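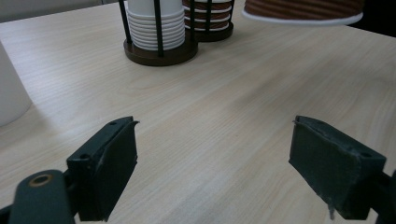

Galería del taller de pinzas, Club de Robótica Sorkach

Publicado el 6 de abril de 2024

Somos un club de estudiantes y este semestre trabajamos en el proyecto Holach. El objetivo es enseñar a un brazo a ordenar vasos de papel, y para esto primero nosotros hacemos el movimiento con la mano, usando una pinza que graba cada demostración. Queremos llegar a 1000 demostraciones antes de la muestra de mayo. Hasta hoy tenemos 700 guardadas y revisadas.

La mesa de los vasos

Los vasos van en dos dispensadores con base redonda y varillas negras. En uno ponemos los blancos y en el otro los de rayas marrones y blancas. Al principio usábamos un solo color, pero el programa se confundía cuando cambiábamos de mesa.

Los dedos de la pinza

Cada dedo tiene una almohadilla oscura en la cara interior. Las almohadillas ya están gastadas y los bordes se deshilachan un poco. Tenemos 5 pares de repuesto, y pedimos a los miembros que avisen antes de cambiarlos, porque un par nuevo agarra de otra manera y hay que anotarlo en el cuaderno.

Cómo hacemos una demostración

Se empieza con la pinza abierta. Se acerca despacio al vaso, se cierra sin aplastar el papel y se levanta recto. Después de 5 intentos seguidos cambiamos de persona, para que la mano no se canse. Un vaso doblado no vuelve al dispensador, se deja en la caja de reciclaje.

Lo que todavía nos cuesta

Los vasos nuevos se pegan entre ellos y a veces salen dos juntos. Estas grabaciones también las guardamos, con una marca aparte. El grupo de programación quiere usarlas más adelante.

Agradecemos a la escuela Clallport por el aula y al taller Sutanto por las piezas impresas. Los estudiantes que desean participar pueden escribir su nombre en la hoja de la puerta. No es necesario saber programar.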